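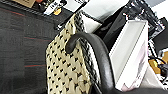

Morfudd Cadwaladr reckons it's the limescale filter, and she has told me so twice now, so I'm putting that at the top of the ticket before anybody else writes in to say it. Morfudd, I've had the filter out! I've rinsed it, I've soaked it overnight in vinegar, I've run the steamer without it (I know, I know, the booklet says not to) and the fault is exactly the same.

So, from the beginning. The machine is a Wurkico Miranda garment steamer, the upright one with the telescopic pole and the hanger on top. I bought it second-hand from a shop in Daltbridge that was closing down, and it was lovely for months. I do alterations and curtains from home, so it gets used most mornings and it's not exactly living a quiet life.

Back in February it started cutting out. You switch it on, the light goes green, you get good strong steam for six minutes, and then there's a clunk and it goes dead. No light, no hiss, nothing. Leave it for half an hour and it'll do the whole thing again, six minutes and clunk. I timed it on the cooker clock because Tharushi Ranasinghe on the helpdesk asked me to, and it hardly varies.

What I've tried so far:

Different socket. Same.
Different room, no extension lead. Same.
New fuse in the plug. Same.
Tank full, tank half full, tank nearly empty. No difference, except that nearly empty it gurgles at you.
Descaled with the proper sachets, not the supermarket ones. A lot of white flakes came out, which was quite satisfying, but it still cut out.
Hose hung dead straight so no water can sit in the bend. I had high hopes for this one. Same.

Tharushi's reply was that it sounds like the thermal cut-out tripping, and could I read her the error code. Mine doesn't have a display, it's the older one, so there's no code to read. She then said the older ones flash the light instead, and if I hold the power button down with the tank off it should tell me something. It flashed 9 times. I did it again after lunch and got 9 again, so I trust that.

She's passed it to Zsófia Juhász in repairs, who rang me back at teatime and was ever so helpful. Nine flashes is the sensor on the heating plate, apparently, and on the older model the little clip that holds it works loose and it reads hotter than it should. The part number is 3850 and it's 34 pounds with the postage. She did say I could try pushing the clip back on myself if I'm happy taking the base off, with it unplugged and stone cold.

I'm fairly happy with a screwdriver, but the base has those daft three-sided screws, so I've asked my neighbour if I can borrow his bits. Please keep the ticket open until I've had a go at the clip. If it still clunks after that I'll order the part, and could somebody tell me whether it comes with a new clip or just the sensor?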